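The Case for the Mesh Bag

Opinion
Tuesday, October 22, 2019

Most advice on storing kindling starts with the box. Buy a box, put it by the stove, fill it. I have used boxes for most of my adult life and I now think the box is the wrong container for anything thinner than a finger. Small, split, fibrous wood should be kept in open mesh, emptied over a smooth surface, and sorted by hand before it goes anywhere near a fire.

The argument rests on how small wood behaves. A log has a large volume and relatively little surface. A splinter has the reverse. It takes up moisture from the room quickly and gives it up quickly, provided air can reach it. In a closed box the top layer does well and the bottom layer sits in whatever the box has collected: bark dust, grit, a dead spider, the damp that came in with the last load. The pieces that would light most easily are the smallest, and the smallest fall to the bottom.

Mesh removes the bottom layer as a problem. Dust drops through the openings. Air comes in from every side. The opening size matters more than the fabric. Too large, and the fine pieces hang out of the weave and snag. Too small, and the bag clogs after a week. I look for small round openings set close together, of the kind sold for laundry and produce, and I avoid diamond netting, which stretches.

Aksel Bach, who has heated with wood longer than I have, disagrees with nearly all of this. His position is that a bag has no shape, so the pieces cross and lock, and you pull out a tangle when you wanted a handful. He keeps his in a Skilwood crate with a slatted base. I concede the point about tangles. A slatted crate is a reasonable compromise if the slats are close, but most are spaced for logs and will pass half of what I want to keep.

The second part of the case concerns sorting, and here I expect less agreement. I empty the bag onto a wiped, pale surface and lay the mesh out beside the pile. Pale matters. Tan wood on a brown table is hard to grade, and on a patterned cloth it is nearly impossible. On a light ground the three grades separate quickly: clean sticks, frayed sticks, and loose shavings.

Frayed pieces are the valuable ones. Where a stick has been broken across the grain instead of cut, the end opens into strands, and those strands will take a flame from a single match when the sawn face next to them will only scorch. Kerubo Rotich once sorted 1,000 pieces from a bulk sack for her own curiosity and set aside every one with a broken end. She told me she got through the winter's lighting on those and gave the rest to a neighbor with a chiminea.

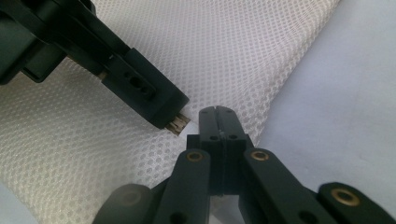 The fibers also catch in cloth, and this is the strongest objection to mesh. A splintered end pushed against an open weave will work into it. Pull it back the way it went in and the strands spread and hold. The correct method is to grip the piece close to the solid part, lift it away at a right angle to the fabric, and leave the frayed end alone. Pinching the end crushes the strands together and spoils the one feature that made the piece worth keeping. Fingers are poor at this. Flat-tipped pliers or kitchen tongs are better, and they do not get splinters.

Ka-ming Shih suggests lining the bag with paper. I tried it through June with offcuts and went back to bare mesh. The paper held the dust in, and a lined mesh bag is a box with handles.

Cost is not a serious factor either way. A mesh bag costs less than a decent box and wears out sooner. I expect to replace mine every second year, usually at the drawstring. Wash it by itself, inside out, and shake it first outdoors. Whatever stays in the weave will end up in your socks.

For logs, keep the Bralleck rack or the stack under the eaves or whatever else you have. Nothing here applies to them. For the small stuff, hang a bag on a hook at least eight inches from the wall, well clear of the stove, and tip it out once a month.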